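Kedbridge - wardrobe and laundry people wanted, short let flats

Posted 20 July 2021
Part time, with more hours towards December
Apply by email or drop a note in at the Kedbridge office

Quick one as we are short handed and the phones are going.

Vetuvano looks after furnished flats in Kedbridge. People come for a month, three months, sometimes longer, and a lot of them pay for the clothes service on top of the cleaning. We need more people for the clothes side. Not the cleaning, that's a separate team and a separate advert (they're full at the moment anyway).

The job

You go into a flat, usually while the tenant is at work. You collect what's been left for washing, you bring back what's been done, you hang it, fold it, put it away. Bed gets stripped and made on change days. Then you lock up and go on to the next one.

Most of it is bedrooms. Wardrobes, rails, drawers, the chair everybody throws things on. Some kitchens where the machine is in the kitchen. No bathrooms, no ovens, no windows.

A normal visit goes something like

- let yourself in, knock first, always knock first
- shoes off or covers on
- bag from the laundry van into the bedroom, never on the bed
- check the card inside the wardrobe door - tells you how the tenant wants it done
- shirts, tops, anything that creases goes on the rail first
- look each one over before it goes in the wardrobe. Front, back, hem, cuffs, under the arms
- anything with a mark or a loose thread goes back in the bag with a tag
- trousers folded over the bar
- knitwear flat, in the drawer. Never on a hanger please
- socks paired
- empty hangers all together at one end
- tick sheet, photo of the tick sheet, out

The card matters more than anything we tell you. One tenant wants everything by colour, the next one wants work things left and weekend things right. If there's no card then shirts together, trousers together, long things at the end.

Hours

Mornings mainly. Rounds start from the Adomaitis building (side door, not the front, the front is the dentist). You can do 2 mornings or you can do more, say what suits. We do try to give people the same round so you get to know the flats. Can't promise it in the first few weeks.

There is a late round too but it's taken until December. If you want to go on the list for it put LATE in the subject line.

It gets busy in December, people leaving and people arriving and coats. So if you only want work for the end of the year tell us now, we'd sooner have you trained up before then.

Pay

Paid by the hour including the walk between flats. Rate is on the sheet we send out, it's the same for everyone and goes up once the trial is done. Bus pass money if you live outside the town. Holiday pay builds up from the first shift. Paid every fortnight, into a bank account, we don't do cash any more.

Who we want

You don't need to have done this before. Some of our best people came from shops, one lot came from a school kitchen that shut. What helps:

- you can iron a collar, or you're willing to be shown
- you notice things. A button hanging off, a stain that's come back from the wash, a jumper that's been hung up by mistake
- you're on time
- you can read a care label, or will learn. There's a chart, you can keep it in your pocket
- you're ok on your own in someone elses home and leave things where they are
- you can carry a full laundry bag up stairs. Not every building has a lift and one of the lifts is more of a rumour

We do a basic check as you'll be holding keys. Two references, can be from anyone who isn't family. If it's been a long time since you worked, ring and we'll talk about it.

Please don't apply if you have a bad reaction to washing powder. We've had that and it wasn't nice for them. The powder is Koltix, the unscented one, and we can't swap it for one round.

Trial and training

First you come to the training flat, which is ours and has no one living in it. Bed, wardrobe, rail, a heap of clothes we've collected over the years for practising on. You'll spend a paid morning there. Hanging, checking, folding, bed making. We show you how to lift a hem to look at the stitching without pulling the shoulders off the hanger, how to do a fitted sheet on your own, that sort of thing.

Then 7 visits alongside someone who knows the round. Then on your own, with a phone number for when you get stuck, and you will get stuck, the keys in this town are awful.
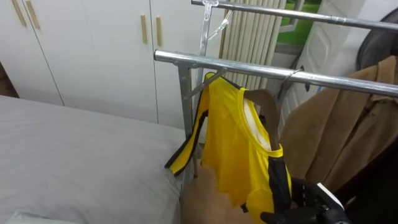
Shirt check at the rail: hem lifted before it goes away.

Rails and hangers - read this before you apply as people do ask

The rail is a working rail, it isn't storage. Things go on it while you check and then into the wardrobe. When you leave, the rail is empty unless the card says otherwise. Some flats haven't got one so you use the wardrobe door, carefully, or the hook behind the bedroom door.

Wooden hangers for shirts and jackets. Clear plastic ones are fine for light tops. Wire ones from the dry cleaners come out and go back to the dry cleaners.

Sports tops hang the same as shirts. Don't iron the printed ones. Don't iron anything shiny at all unless you've asked.

Bed isn't a table. I know it's the nearest flat thing. If there's nowhere else put a clean sheet down first from the van, fold on that, take it away with you. Smooth the bed after.

What we give you

Tabard, shoe covers, a little sewing kit, tags, care label chart, keys on the day (signed in and out). Tea at the Adomaitis building before rounds. You bring comfy shoes and a phone that takes a photo.

If you break something say so straight away, we're insured and no one gets shouted at. If you find money in a pocket it goes in an envelope with the tag number on and left on the bedside table or wherever the card says. Same for receipts, tickets, all the bits. Even if it looks like rubbish.

Things people have asked already

Can I bring my child - sorry no.
Can I do it with a friend - yes if there's two places on the same round, put both names on one email so we know.
Do I need a car - no. Rounds are all walkable, the van does the bags.
Is there sewing - only buttons and small hems, and only if you want to. Bigger jobs go out.
Can I listen to music - one ear.
How many flats - depends on the round, they'll tell you at the training morning. No one is timed with a stopwatch.
Is it ok if my English is still coming along - yes, as long as you can read the card. There's a version of the tick sheet with pictures.

How to apply

No CV needed. Email the Kedbridge office with CLOTHES in the subject line and tell us

your name and a number we can ring
which mornings you can do
wether you can manage stairs
anything you've done that's a bit like this, home counts, looking after a big family's washing counts
when you could come for the training morning

Or write the same on a bit of paper and put it through the door at the Adomaitis building, side door again. Box 116 is ours. Please don't leave notes with the dentist.

We'll ring back inside the week. If you don't hear, ring us, things do get lost in the inbox. Places go as people come through training, so sooner is better - we have rounds waiting.

Vetuvano, Kedbridge office
Clothes service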